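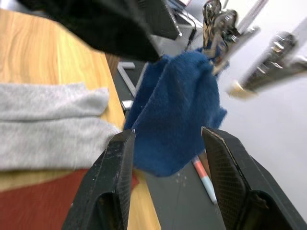 Jean Dalgleish says fabric softener is the only thing that keeps fleece from going stiff, and she has used it for years. I doubt it. Try this first:

1. Turn the fleece inside out.
2. Wash cold, with half the detergent the bottle asks for.
3. Rinse twice. 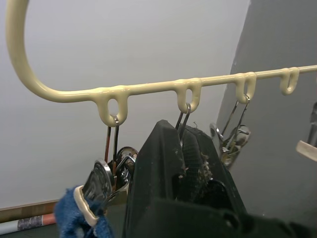

Skip the dryer sheets too. They leave a coating, and I suspect that's most of the "softness" people pay for.

4. Spin at 600, no higher.
5. Shake hard, then hang in moving air - away from the radiator.

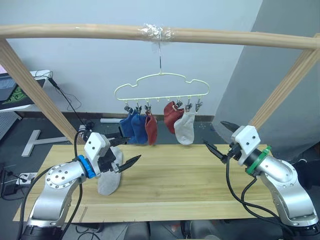 Still stiff after 7 washes? Then I'd blame hard water, whatever the Brallau label promises.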